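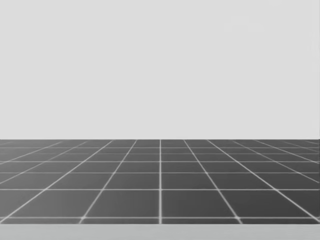

Our robotics club at Metside moved its Saturday session to 9 a.m. this month, so I had more time than usual and spent nearly all of it on the grocery task.

For anyone who hasn't followed along, we're entering the simulation division of the Skurombridge student contest in April. There's no hardware to build. Every team gets the same two-arm setup and the same set of groceries, and you write the code that sorts them. Our project is called Plokent, after a typo in a file name from the first week.

Mei Strickland is doing the grasp planning. I'm doing the part that decides which arm goes for which item. My first version picked the closest arm every time. It worked until two items were near the middle, and then both arms wanted to go there at once. I've added a simple rule that one arm has to wait if their paths get too close. It's slow but we've stopped getting collisions, at least on the layouts we tried.
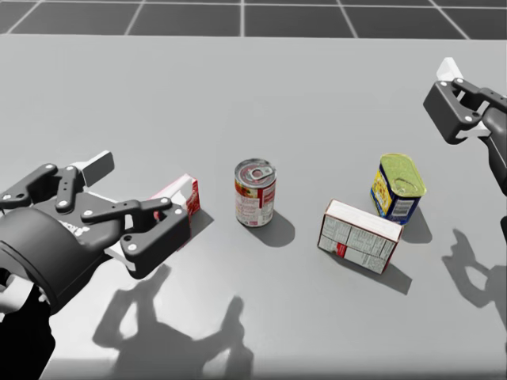 *Four items: two boxes, a soup can and a luncheon-meat can.*

The boxes are harder than I expected. A can standing upright gives you the same width from any side. A box lying at an angle doesn't, and if the gripper comes in turned wrong it will push the box before it closes. Mei wants to line the fingers up with the short side of the box first and then go down. I think that's right, but it means rewriting the approach step.

We ran 200 random layouts before lunch and will do 1,000 once the rewrite is in. The school computer takes a long time, so that will be an overnight job. Mr. Teixeira said he'd leave it on for us if we put a note on the keyboard.

Still to do before next Saturday:

- rewrite the approach step for boxes
- save the random seed with each run (I forgot again)
- shorten the wait rule, currently 7 seconds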